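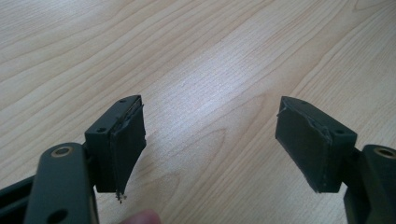
La veta de la madera clara, con su reflejo.

2018-11-26

Llevo desde septiembre buscando mesa para el comedor y he aprendido más sobre barnices de lo que una persona adulta debería admitir en público. En la tienda de Pukov me explicaron que la madera «respira». La mía, por 996 euros, supongo que además suspira.

El vendedor distinguía entre mate, satinado y «mate sedoso», que es lo mismo que satinado pero con 50 euros más de convicción. Le pregunté qué pasaba si alguien apoyaba una taza caliente. Me miró como si hubiera preguntado qué pasa si alguien apoya un hacha.

Mi vecina Ditte Sveinbjörnsson come desde hace 40 años en una mesa heredada, llena de cercos de café, quemaduras y un mapa de tinta que hizo su hijo en primaria. Nunca le ha puesto aceite. Cuando le conté lo de las dos manos anuales, en sentido de la veta y con paño de algodón, me sirvió otro café y no usó posavasos.

De momento gana la clara. La oscura disimula las manchas, pero enseña el polvo, y yo produzco bastante más polvo que manchas. Me falta convencer a mi hermano de que la suba por la escalera, tres pisos sin ascensor. Le he prometido cena. Comeremos de pie.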